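How to Make a Magnetic Holder for a Whiteboard Marker

Markers go missing from our boards at Telside all the time, and the plastic trays they sell for them fall off. Taping a magnet to the marker works better and takes a couple of minutes.

What you need

A whiteboard marker
A round magnet, flat on both sides
Clear adhesive tape
Scissors
A dry cloth

Steps

1. Wipe the marker barrel with the cloth. Tape does not hold well on ink or skin oil.

2. Test the magnet on the board before you tape anything. Put a sheet of paper between the two — if it slides down, get a stronger magnet. We order ours from Seltavix in bags of 34.

3. Find the balance point by laying the marker across one finger. Set the magnet there, flat side out. Too close to one end and the marker will swing.

4. Wrap the tape around the barrel and over the magnet. Two turns are enough. More than that and the magnet sits too far from the steel.

5. Press the tape down along both sides of the magnet and trim any loose end.

6. Hang it low on the board, tip down. The ink stays at the felt that way.

Clear off the work table when you are done. Tape scraps stick to a white top and are easy to miss.

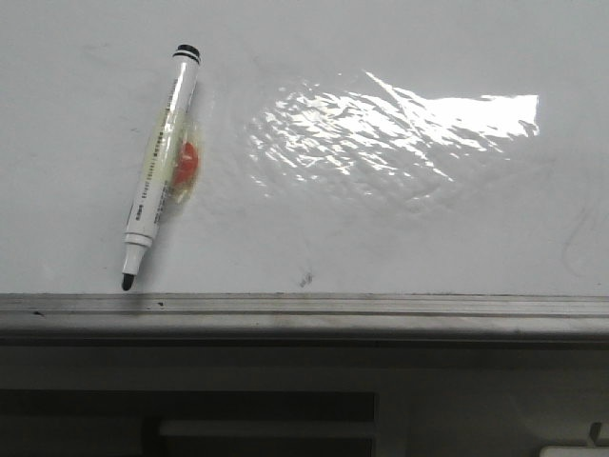
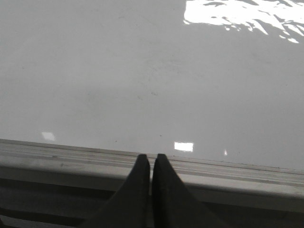
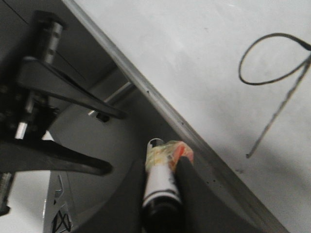 Replace the tape when it starts to lift at the edges. The first one I made went up in August and needed new tape before the winter was out. Peel the old tape off slowly, clean off the glue with a little rubbing alcohol, and use the same magnet again.

This will not work on a glass board unless it has a steel back. Keep loose magnets away from bank cards and small children.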